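I got to Fleltcombe a little after nine on Thursday, with a bad coffee in one hand and a printed ticket in the other, and there was already a line down the lane. The Wiegand team opens its race shop once a year, in January, when the cars are in pieces and the drivers are off training somewhere warm. I've followed them since their first season in the junior series, so yes, I drove 194 miles for this!

They split us into groups, and mine got Ida Hellwig, who runs the gearbox bay and talks faster than I can write. She let us hold a first gear (heavier than you'd think) and told us a full rebuild takes two people most of a day. Somebody asked about the retirement at Irnmont last summer, the one where the car just coasted into the pit exit while leading. "Seal," she said, and moved right along — I got the feeling she's been asked before.

Next door was the chassis room. Last year's car was up on stands with no floor and no nose, and without the bodywork it looks tiny. I stood there so long that I lost my group and had to jog to catch up at the paint booth. The new color is still a secret, so that door stayed shut, boo.

Then the simulator! Ten dollars for five laps of Nurine, and all of it goes to the karting school. I did 151 seconds on my best lap, and the kid before me (he was maybe twelve) beat me by a mile. The brake pedal is brutal. My left leg was shaking when I climbed out. 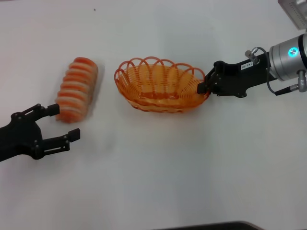
Lunch was chili in a paper bowl, out in the truck bay, and I ended up sharing a bench with a couple who've been to every Nurine race since the track was repaved. They said 900 tickets went out for the day, and by one o'clock it felt like every one of us wanted the bathroom at once. More of those next year, please.

I skipped the pit stop demo because the line was silly and went back for another look at the gearboxes instead. Bought a cap, too. Parking is on grass, so bring boots.

14 comments
37 shares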